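Surus Opens Orders for the Anine, a Wrist-and-Gripper Kit for Small Parts Work

NESVILLE, December 9, 2023 - Surus is happy to announce that orders are now open for the Anine, a two-finger gripper kit with a wrist camera, made for small shops and repair benches that handle thin, flat parts all day long. The kit fits most light robot arms and goes on with ordinary hand tools.

Thin parts are a headache for a lot of grippers. A plate or a board gives the fingers very little to hold, and a squeeze that's a touch too strong can bend it or mark the face. The Anine closes its fingers on the edges of a part and stops at a force the operator sets ahead of time. There are 30 force steps to pick from, and the setting can be changed between one part and the next without stopping the program.

"We spent most of our time on the last little bit of travel, right where the finger meets the part," said Edin Kelmendi, who leads the design group at Surus. "That's where things used to go wrong for us. I still get excited watching it pick up something flat and carry it under a cover without bumping anything!"

The camera sits low on the wrist and looks up past the fingers, so the operator sees the grip itself along with whatever is above it. People who tried early kits told Surus this was the view they used most, especially for reaching under housings and panels where a camera on a stand is no help at all.

The first kits went out in November to Tuhiwai, a repair shop that takes in office machines and small appliances. Tuhiwai ran the Anine for 14 days on its own benches, with its own staff doing the setup. The shop asked for two changes, and both are in the version on sale now: a longer camera cable, and a finger that can be swapped without taking the whole jaw apart. (The second one was a lot more work than it sounds, and the design group is very pleased with how it came out.)

Each kit comes with the gripper, the camera, one spare pair of fingers, a mounting plate, a set of Torx drivers and a printed setup guide. The software runs on a regular laptop and records video from the wrist along with finger position, so a shop can go back over a job that needs another look. A guide to making custom fingers is included for anyone with a part that the standard pair doesn't suit.

The first production run is 200 kits. As of this morning, 58 are already spoken for, and the rest will ship in the order the requests come in. Shops near Nesville can book a bench visit and bring their own parts to try - the odd ones are very welcome. Booking and order forms are on the Surus website, and spare fingers can be ordered separately from the same page.

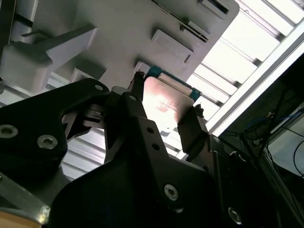 Filed under: Product News, Grippers and Tooling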